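Good news for anyone who missed Trivetov at the festival — the little kitchen-table drama from Dalivville is getting a proper cinema run in October. I saw it with my mum and we both came out a bit wobbly, so I'm chuffed.
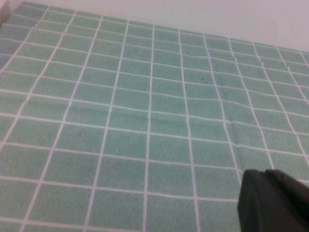
*Green checks, white lines.*

Nivex has picked it up for six screens, two of them out in the regions, and the first 3000 tickets go on sale at 9 am. Sang, the short that played before it, is on the bill too (yay!). It's in colour this time, and I've already booked my seat — back row, near the aisle.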